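Workshop > Notebooks > Bench automation > Equipment planning

Print this entry | E-mail this entry

June 17, 2020

Wrist camera and second arm: what to ask for in the December round.

Carried over from the last entry: Palesa wants one list, with the spares on it, before the quotes go stale. Flendutov has requoted the arm at the old price but moved the force sensor to a separate line. Skostero quotes arm and sensor together and leaves out the controller cable. Neither quote includes a mounting plate. Wian can cut plates here if we get the bolt pattern in writing.

Camera is the open item. The one we have is small and light and sits close to the fingers, and at short range whatever is nearest takes up a large share of the view. Large plain surfaces are the worst case for the matcher. It wants texture and gets a broad smooth area with a few edges. A wider lens costs little. A second fixed camera costs more, and adds a calibration step to every change of setup.
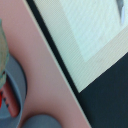

Near surfaces also go a little soft, so the minimum focus distance goes on the spec sheet as a hard requirement. Fine stripes and woven-looking borders hold up well enough to use for alignment. Lighting is fine as it stands. I have struck the ring light from the list and moved the money to fingertips.

Fingertips: we budgeted for 4 sets and should have 6. The soft pads wear at the leading edge first and we keep swapping left for right to stretch them. Shabalala will mold to our drawing, minimum order 6, lead time 7 weeks. That fixes the count.

Controller rack: keep. Fan is noisy but within limits.

Order of priority if the request gets cut:
1. Fingertip sets
2. Wide lens, same camera body
3. Second arm
4. Fixed camera and bracket

Arm is third because one arm is idle part of the day already — the bottleneck is resetting objects between runs, and a second arm does not reset them. Precious disagrees and has the run log to argue from. Logged here so it gets settled before the form goes in.

To do: bolt pattern from Flendutov. Cable price from Skostero. Ask whether the 53 mm plate fits both.

B.H.

Comments

Precious Zulu: The log shows idle time on the mornings only. Afternoons the arm is booked solid. I would put it second.

Wian Le Roux: 53 mm fits the Flendutov flange. Skostero needs an adapter, add it to their line.

Khanyisile Mnguni: Is the lens swap covered by the Flikano service contract? If not it voids the camera cover.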